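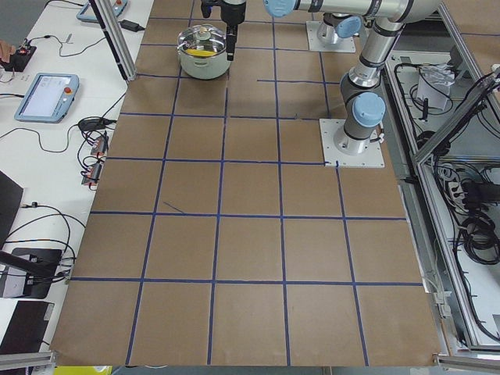 How long does the brown paper stay on the table before it is changed?
It stays down until the tape lifts or the paper tears, and it is looked at again at each meeting.

4 min read

Stetotbridge Shared Kitchen
Minutes of the meeting held on 28/10/2024 at Bloxham House

In the chair: Lorraine Holroyd
Minutes: Dennis Mapplebeck

1. Minutes of the last meeting
The June minutes were agreed with one change. Under item 3, "lids to be replaced" should read "lids to be re-placed", meaning put back on the right pots. No lids were bought.

2. Lending list
There are now 29 households on the list. Two have not returned the June form and will be reminded. LH asked that people borrowing a pot write down the lid as well, on the same line. At present the lid is often left out and it is hard to tell later whether it went with the pot or stayed here. Agreed.

3. Corn supper
The corn supper will go ahead as before. DM has asked Olter Farm Shop for the corn and is waiting for a price. It should come with the husks off if they are willing to do that, as the husks took up most of the bin last time. LH would like the cobs cooked whole. There was some support for halving them, but it was left at whole.

Butter and cheese to be put out in dishes so people can help themselves. DM to check the cupboard for dishes before any are borrowed.

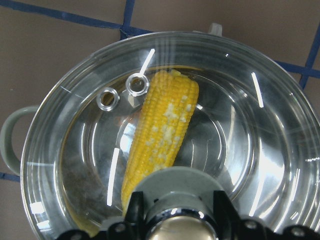 Corn on the cob in the steel pot.

The steel pots are to be used for this and the older enamel ones kept for soup. Pots to be dried inside before they are put away. Water marks show on the polished ones and two people had mentioned it. The rivets inside, where the handles are fixed, need going over with a small brush.

4. Brown paper and tape
The work table is covered in brown paper and marked off in squares with blue tape. Most people like the squares and find them useful for keeping their own things together. LH said the tape was starting to go in places, with ragged edges and a gap or two where a strip stops short. 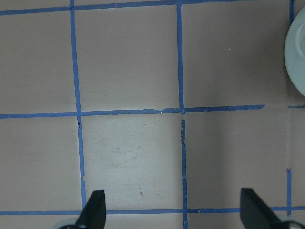
It was asked whether the whole lot should come up and be done again. DM thought this was more than was needed. The paper is sound and only the worst strips want replacing. Old tape to be peeled back slowly so that the paper does not come with it, and the new strip laid in one length. Joins were the main trouble last time.

DM has a spare roll of blue tape. LH to get a price for a further roll of brown paper from Banisine in case it is wanted in the spring.

5. Glass lids
LH reported that the glass lids are being stacked on top of each other on the shelf. They should go back on their pots, or stand on edge in the rack if the pot is out. Lids to be lifted by the knob and put down gently. 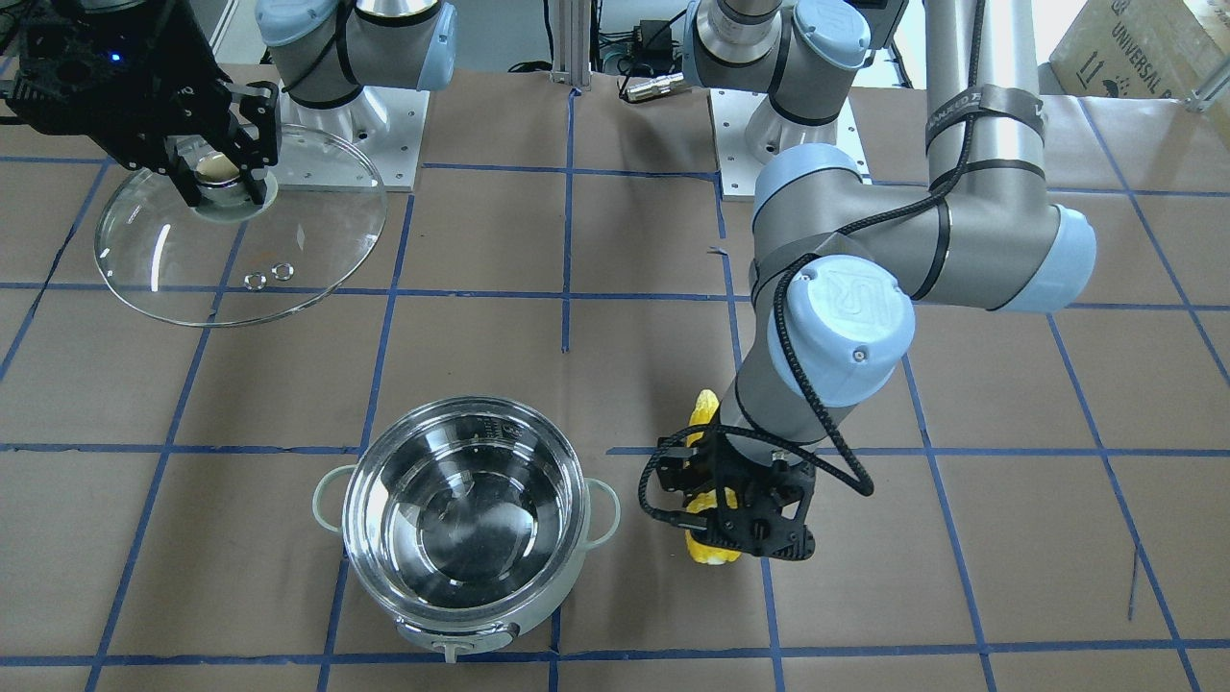
One knob was reported loose and DM has tightened it. If it works loose again the screw will be changed. It was not clear which lid this was, so all of them will be tried before the supper.

6. Money
£55 was allowed for the supper, to include the corn. Tape and paper to come out of the general account. Receipts to DM.

7. Any other business
The yellow sponges are to be kept by the sink and changed more often.
The back door sticks. LH to ring Bloxham House again.

Actions
LH: paper price, door.
DM: corn price, dishes, tape, lid knobs, reminders for the June form.

Next meeting to be fixed after the supper.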